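Speaker notes – "Save State: Rebuilding the Checkpoint System in Mellach"
Flostau developer track, 40-minute slot, questions at the end

Slide 1. Title. Give studio name (Ciltwood) and role. Skip the trailer, it runs in the lobby.

Slide 2. Scope. Talk covers serialization and restore order only. Cloud sync is out of scope.
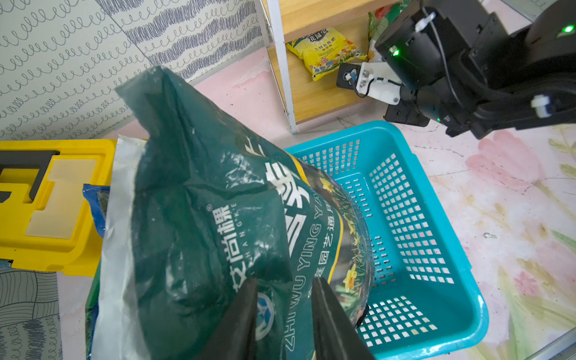
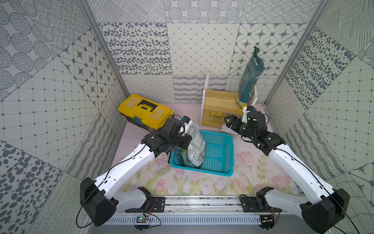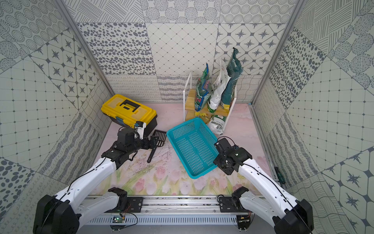
Slide 3. The problem. At alpha, a full save wrote 1254 KB and stalled the main thread for 58 ms. Players saw a hitch at every campfire. Testers learned to avoid campfires, so late-game balance data from that build was useless.

Slide 4. What we saved and should not have. Particle state, idle animation phase, pathfinding caches. All of it can be rebuilt on load. Removing it brought the file to 979 KB.

Slide 5. Restore order. Five passes: world flags, static objects, inventory, characters, quest scripts. Quest scripts go last – they query everything else. Pause on the diagram.

Slide 6. The Khúc bug. Khúc is the river level. Ferry position was restored before the water height flag, and the ferry loaded under the riverbed. Play the clip once, no sound.

Slide 7. Threading. Snapshot on the main thread, compress and write on a worker. Mention the double buffer and its memory cost. Someone will ask about consoles; the answer is in the backup slides.

Slide 8. Versioning. Each block has its own version number. Unknown blocks are skipped and logged. Old saves from the July demo still load.

Slide 9. Open issues. Modded saves, and quitting during a write. Then questions.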